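Saturday, bench 2, gripper swap notes

Second gripper is finally on the right arm and I'm very happy with it already. Left arm keeps the small one for now so we can run them side by side on the mug tree job. Files are under Burton, same folder as the April runs.

Setup: I brought the fingers in from the side, at peg height, jaws open to 50 mm. The old habit of coming down from the top is hopeless with the tree, you hit the post or the next mug every time. Side approach on the Dretus controller with the stiffness turned down to 20 is so much nicer to drive! It gives a little when a finger touches the rim and then just settles. I had the same move at full stiffness before lunch and it shoved the whole tree toward the back of the table.
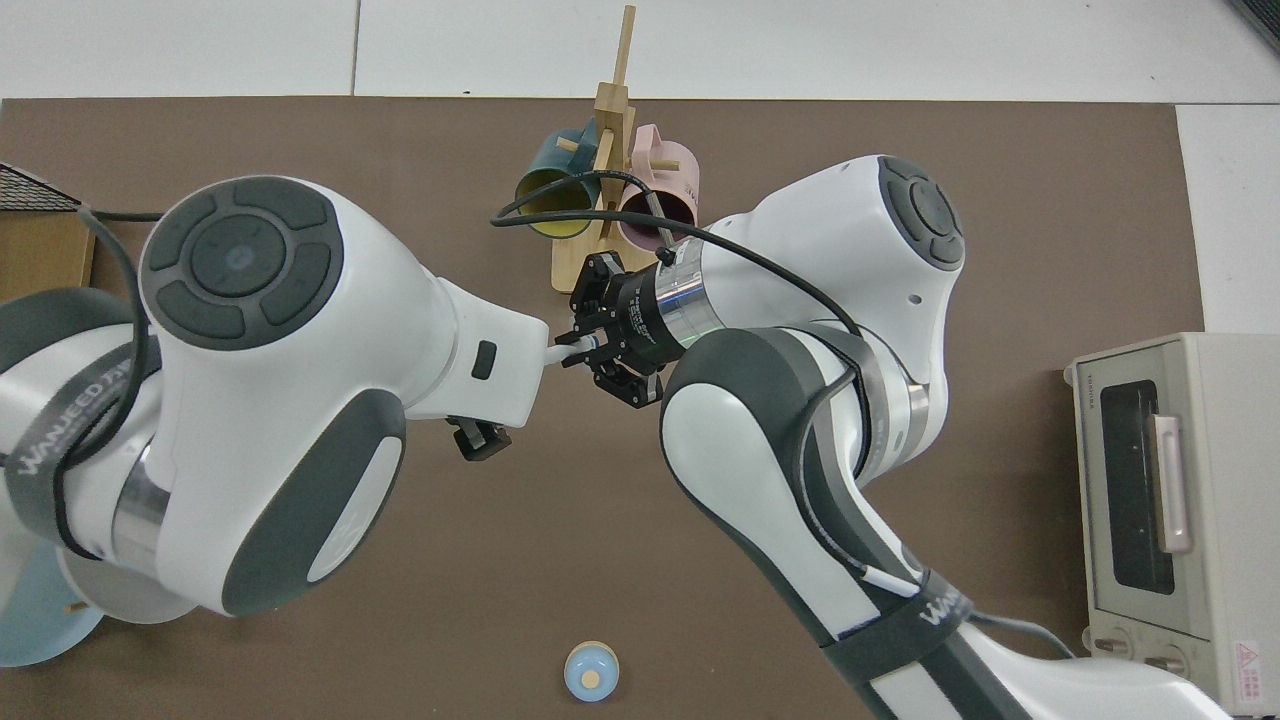

Handles are still the hard part. The small gripper gets in behind one easily but has no authority once it's there, and the mug swings like a bell. The two-finger one holds beautifully on the body of the mug, then runs out of room when the handle faces the wrong way. I tried the Zilleseck pads on it (the soft ones, not the ribbed) and ran 20 lifts per finger set. Soft pads won easily. Bare fingers slipped on the glaze whenever I closed slowly, and closing fast makes me nervous with ceramic.

Cable slack needs another look. With the elbow high and the wrist rolled all the way round, the gripper lead gets tight before the joint limit does. I've capped the wrist roll in the Toledo config until we have a longer lead. Please don't uncap it, even for a quick test.

Also tried passing a mug from one arm to the other, just for fun, and got it on the third go!! Release timing is by hand, so no credit to the controller there. Logged at 50 Hz, which looks plenty.

Next:
- rerun the lifts with handles turned toward the post
- ribbed pads, same speeds
- zero the force reading after warm-up, I forgot twice
- plate pickup from flat, both grippers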